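Search this site Advanced Go

4. Furnished-room trials of the Brinura stepping package
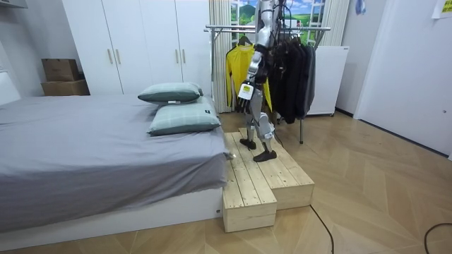 Figure 4. Humanoid on the two-level pine step platform at the foot of the bed, furnished-room condition.

The Brinura package is sold by Prekumen as an add-on for humanoids already in service. It consists of a gait controller, a foothold planner and a printed manual whose opening chapter is devoted to unpacking the manual. The supplier states that a robot so equipped will manage "ordinary domestic changes of level". The phrase is not defined anywhere in the documentation, and a letter asking for a definition brought us a second copy of the documentation. We therefore settled on our own reading of it, with the results given below.

4.1 Room and platform

Earlier work at Luncombe (Bellis and Pumphrey, in the previous report) used a bare hall with a rubber floor, where the package did very well and where no one would choose to sleep. For the present trials we moved to a furnished bedroom. The bed, the white wardrobe and the clothes rack stayed where they were throughout, and the floor kept its herringbone pattern, about which the foothold planner turned out to have opinions.

The platform is of unfinished pine, with slatted tops and a lower block in front of a taller one (Figure 4). The narrow gaps between the slats were of particular interest to us. The planner treats a dark line on a pale surface as a possible edge, and a slatted top offers it a great many possible edges to worry over.

4.2 Procedure

Each trial began with the robot on the floor and ended when it had stood still on the upper level, stepped down again, or asked for help. Gwion Pumphrey ran the controller and Tegwen Bellis kept the log. We completed 1,115 trials, of which 900 used the factory settings and the remainder a slower profile that the manual calls "Considerate". Trials in which the operator had selected the wrong profile were discarded and are not included in the total.

4.3 Results

On factory settings the robot got up reliably and came down with less conviction. Most of the calls for help were made on the upper level, after a successful climb, while the planner went over the slats again looking for something better. The Considerate profile cured nearly all of this, at a cost in time that the operators described in terms we have left out of the log.

The Gwilliam controller, tested under the same conditions, hesitated less often but put its feet down harder – the pine has kept a record. It also costs 3,000 against 2,000 for Brinura, before the annual licence. For a buyer with patience and a slatted step, we would take the cheaper one and set it to Considerate on the first morning. Descent with a load in the hands was not attempted and is left to the June trials.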